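4. Conmutadores de funcionalidad que sobreviven a su función

Un conmutador de funcionalidad nace siempre con fecha de caducidad. La fecha suele vivir en un comentario, el comentario en un fichero que alguien mueve de carpeta, y a partir de ahí el conmutador goza de una salud envidiable. En esta sección describimos cómo clasificamos los conmutadores hallados en el repositorio de Promimar, la plataforma de pedidos que mantiene Pistovard, y qué criterio seguimos para proponer su retirada.

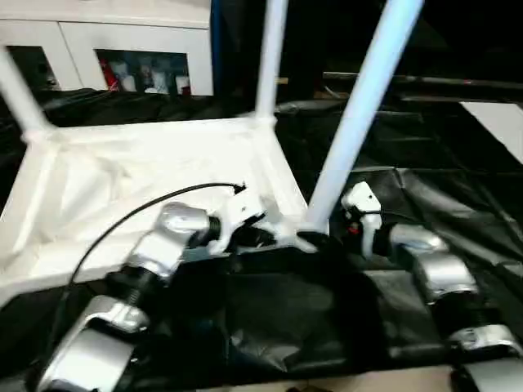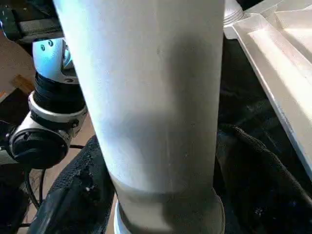
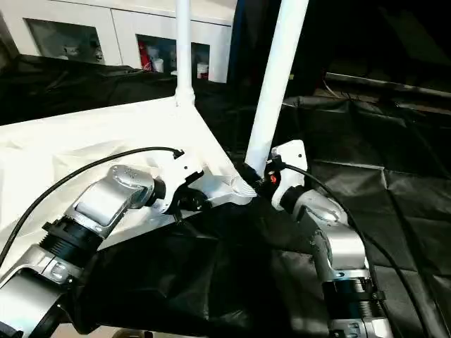 Figura 2. Tubo blanco y brazos robóticos en tres vistas.

4.1. Criterio de obsolescencia

Consideramos obsoleto un conmutador cuando devuelve el mismo valor en todos los entornos durante tres ciclos de entrega consecutivos. El umbral es arbitrario y lo reconocemos sin rubor: con dos ciclos, el método señalaba conmutadores que los equipos aún pensaban utilizar, o eso afirmaban; con umbrales mayores apenas señalaba nada, resultado muy celebrado por los equipos.

Los valores se obtuvieron de Yeh, el servicio interno de configuración, que registra cada evaluación junto con el entorno y la versión desplegada. Yeh no distingue entre una evaluación provocada por un usuario y otra provocada por una prueba automática. Filtramos las segundas por el identificador del proceso, procedimiento que funciona salvo en los módulos antiguos, donde las pruebas se presentan con el identificador de producción por motivos que la documentación omite con elegancia.

4.2. Resultados de la clasificación

El criterio señaló 21 conmutadores. La mayor parte protegía código ya activo para la totalidad de los usuarios, de modo que la rama alternativa llevaba tiempo compilándose, revisándose y traduciéndose sin ejecutarse jamás. Otro grupo estaba permanentemente desactivado y custodiaba funciones que el área de producto daba por entregadas. Dos conmutadores se evaluaban mutuamente: cada uno consultaba el estado del otro antes de decidir el propio. Ambos valían «falso», lo que quizá explique la estabilidad del sistema.

La retirada se llevó a cabo con Esness, una herramienta que reescribe el árbol sintáctico, elimina la rama muerta y abre una solicitud de cambio por conmutador. Las solicitudes pequeñas se aprobaron con rapidez. Las que afectaban a más de un módulo recibieron comentarios extensos sobre el nombre de las variables, incluidas las que la propia solicitud borraba.

4.3. Amenazas a la validez

El estudio abarca un solo repositorio y una sola cultura de empresa, particularmente reacia a borrar. Además, un valor constante no equivale a un conmutador inútil: los interruptores de emergencia permanecen inmóviles por diseño, y retirarlos por falta de uso sería como devolver el extintor. Los excluimos a mano a partir de su etiqueta. En julio repetimos el análisis sin esa exclusión y comprobamos que casi todos habrían sido propuestos para su eliminación, incluido el que desactiva el propio Esness.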